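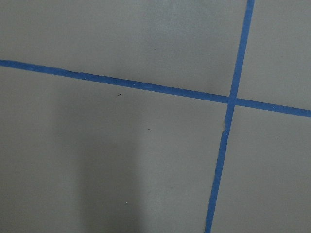 *Blue tape cross on the grey work surface, seen from the wrist camera.*

Milagros Echeverri sells a calibration kit called Posta, and most of her support calls concern tape. "People buy the software and then put a lot of effort into the marker," she said. "Two strips of painter's tape on a matte surface will do for the first pass."

Posta is a wrist camera, a bracket and a licence for small robot arms. Its job is to tie the arm's coordinates to the bench. The operator lays a cross, jogs the arm over it and starts the routine, which fits a line to each strip and takes the intersection as the origin. The strips needn't be square to each other. "We fit both centre lines separately," Echeverri said. "A bit of wobble averages out along the length. A lifted edge near the crossing is worse – I'd re-lay that one before a production job."

Ingeborg Sauerland has run the kit since March on two cells at Skalloseck, a contract assembly shop. She had used the Fuchs plate before, a machined target that bolts down and costs 2996 dollars. Posta costs 600, with tape not included.

"The plate is more repeatable, no argument," Sauerland said. "I keep it for the cell that does connectors. For tray work I don't need it, and I can re-zero in 10 minutes after somebody bumps the bench."

Her complaints concern lighting. Glare on a grey top can wash out one side of a strip, and the arm's own shadow shifts the colour threshold as it moves. Version two lets the user set separate thresholds for bright and dark areas, but the menu is three levels down and the manual gives it one paragraph. Echeverri accepted the point about the manual.

Small specks are filtered by size. Sauerland still wipes the surface first.

The licence covers one arm. A Jolteck controller needs an adapter cable, sold separately, and the log keeps the last 500 calibrations before it overwrites the oldest. Sauerland exports hers every Friday.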